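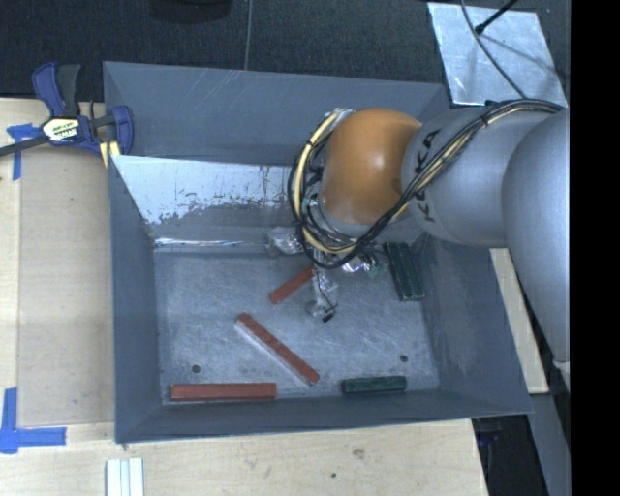
*Red and green blocks in a gray metal bin. Scratches and worn patches mark the walls and floor.*

# The Slow Business of Wearing Out

13 March 2023

Coatings fail at the edges first. Anyone who has owned a painted metal tool box has seen the pattern: the lid lip goes, then the corners, then a patch on the floor where the heaviest item always lands. The broad flat areas can look new for years after the edges are down to bare metal.

The reason is partly geometry. Liquid paint pulls back from a sharp edge as it dries, leaving a film that may be half as thick there as on the flat. Powder coating behaves a little better, but it also thins when it melts and flows in the oven. The edge then takes more contact than any other part of the object. A thin film meets a high load, and the result is predictable.

What is less predictable is how long it takes. Skomwood, a test house that works mostly for makers of storage bins, carts and workshop furniture, has spent the past several years trying to put better numbers on the question. Its main product is a rating, but the more interesting output is the pile of worn panels behind it.

## Three kinds of damage

Surface wear is an untidy term. Engineers who work with sheet metal usually split it into separate mechanisms, and the difference matters when choosing a finish.

Abrasion is the removal of material by something harder, such as grit, weld spatter or a burr on the part being stored. It leaves scratches, and their direction says a good deal about use. Long parallel scratches come from parts being dragged or poured the same way each time. Short crossing ones come from handling by hand.

Impact damage starts as a dent or a star crack in the coating. The metal may bend and recover, but a brittle film does not. Once it has cracked, moisture can work in under it and the film lifts from the center of the crack outward.

Burnishing is the third kind and the one most often mistaken for a fault. A soft metal surface rubbed over and over by smooth objects becomes brighter and flatter. On a chute or a sloped panel this can be useful, as parts slide more easily over a burnished surface than over a freshly painted one. Some buyers still reject it at inspection on looks alone.

Most real containers show all three at once. A bin wall can be scratched near the top, dented halfway down and polished where it meets the floor.

## How the test is run

The standard way to compare coatings is a rotating abrasion test. A flat sample turns under two weighted wheels, and the technician records how much mass is lost after a fixed number of turns. The method is cheap and repeatable. It also has little to say about edges, corners or impact, and those are the places where containers fail.

Skomwood's alternative is a tumbling rig. A folded sample with a floor, two walls and a corner seam is fixed inside a drum with a measured charge of steel offcuts. The drum rocks through a set angle instead of making full turns, so that the load slides down one wall, crosses the floor and strikes the other wall. A full run is 1,876 cycles. The number has no special meaning; it came from the gearing of the first rig and was kept so that old and new results could be compared.

After the run, the sample is cleaned with solvent and film thickness is read at 20 fixed points. Half of these are within a finger's width of an edge or a seam. The score is the share of the original film that remains, averaged over all points. The lowest single reading is reported beside it.

That second figure is the one to read. A panel can average 89 percent film remaining and still have a bare seam. In outdoor storage, or anywhere that gets washed down, the seam is where rust will begin.

## The case for no coating

In March of last year Gredberg, which makes bins and hoppers for machine shops, dropped paint from the inside of its mid-size line. The outside is still powder coated. The inside is bare galvanized sheet.

The change was made on cost, but the results in use have been mixed in a useful way. Galvanized sheet scratches at once and looks poor within a week. After that its appearance changes slowly. The zinc layer wears, but it also protects small areas of exposed steel next to it, so a scratch does not spread as a crack in paint does. There are no flakes to end up among the parts, a point that matters to shops that send their work on for plating.

The weak spot is the bend. Folding a galvanized sheet strains the zinc on the outer face, and a tight radius can open fine cracks in it. Gredberg's answer was to go to a wider bend. This gives up a small amount of internal volume and makes the bin easier to clean, as swarf no longer packs into the corner.

Drain holes raise a related problem. A hole punched after galvanizing has a bare cut edge. On thin sheet the zinc nearby will protect it. On thicker sheet the distance is too great, and the hole gets a rust ring. The usual fix is to punch first and dip later – simple enough in a large plant, less so for a small shop that buys its sheet already coated.

## Liners and their limits

The other approach is to let something cheap take the wear. Nornora sells a drop-in polymer liner for open-top steel bins, held by clips along the rim. In the tumbling rig the steel under it came through with over 70 percent of its film intact at the worst point, a strong result for that reading.

Liners have drawbacks that a drum test will not show. They trap fluid. They move if the clips are left off, and the clips are left off often. Hot parts mark them. A liner also hides the metal, so a seam that has begun to rust may not be found until the liner is replaced.

## Reading a worn surface

For shops that already own a mix of old containers, the cheapest tool is inspection. Look at the seams before the flats. Run a gloved hand along the rim for lifted film. Press hard on any blister; if it gives, the metal below is already corroding.

Bright bare metal is usually in regular use and seldom a concern. Dull brown at the edge of a bright area is worth a closer look – it means the surface is being wetted between uses. Touch-up paint will hold on a flat that has been sanded back to sound film. On a seam it rarely lasts a season, and a zinc-rich primer brushed well into the joint is the better choice.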